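How to Run a Robot Demo Table at an Open Day

I have stood behind a demo table at the Domavness open day for two years now, and I have made every mistake available to a person with a table. What follows is the method we have ended up with at Løken. It works for handheld grippers, which is what we show, and most of it should carry over to anything with a motor and an audience.

Step 1. Pick a boring job

Visitors don't want to see a robot paint. They want to see it do something they did that morning, preferably badly. We use a food container with a clip-down lid. The first year we sorted colored blocks, and a boy of maybe six did it faster with his elbow.

Step 2. Set the table the night before

Keep it down to the container, a wire shelf behind it, and the two grippers. Put the shelf toward the back, where sleeves won't catch on it. Run the cables down toward your own side. Put the brochures on some other table, where they can be ignored in peace.
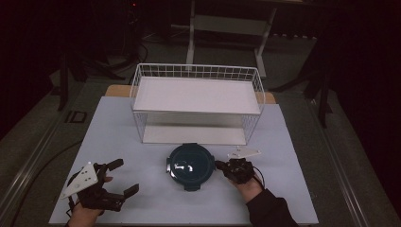 Nandi Adams thinks I'm wrong about the brochures. At Beltitz they keep them next to the container, and she says people pick one up just to have something to hold while they work out a question. They printed 4,000 of them, so I can see why she'd want them held.

Step 3. Do it by hand first

Before you mention learning, data or the future, take a gripper in each hand and work the lid yourself, slowly. Let people see you struggle. The struggle is the talk.

Step 4. Explain the gripper in one breath

I used to give this part ten minutes and lost the room in two. Now I say that the jaws open and close, and that a camera rides along and sees what the jaws see. Then I hold it still and let them look. 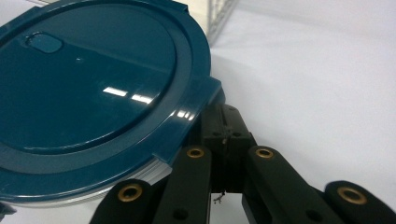 My own weakness is linkages. I could talk about them until the building closes, and one January I did. If you must, allow yourself one sentence: point to the brass-colored bushings at the ends of the black arms, say that's where it pivots, and move along. Somebody will ask if they are gold. Say no the first time, because they do go and tell their friends.

Step 5. Hand it over

Give visitors the grippers early. Stand to the side, keep your own hands in your pockets, and don't say "careful" more than once per guest. Start them with a single clasp. A whole lid is ambitious, and adults take failure harder than children do. 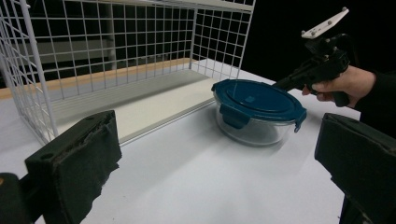 Allow each person some 50 seconds or so before you offer help. Any sooner and they feel judged; much later and the line behind them starts giving advice.

Step 6. Have an answer for the job question

It will come, usually from a man with his coat still on. I tell him how long the lid took me this morning. He generally leaves reassured.

Step 7. Stop while there's still a line

We do 40 minutes, then a break. Grippers need wiping and so do presenters.

Comments

Liv Nordin
We tried step 5 at Wurnadden and had to take the gripper back from a school principal. Otherwise good advice. What do you wipe the finger pads with?

gearbag
Dry cloth, in my case. Anything damp and the pads stay tacky all afternoon.

Liv Nordin
Thanks. That explains our afternoon.

tomatoes_again
Disagree on step 1, our block sorting was very popular. Nobody brought an elbow though.

Related
Planning a lab visit for a school group
Taping down cables on carpet
Open day notes from Wurnadden
What to say when the demo fails twice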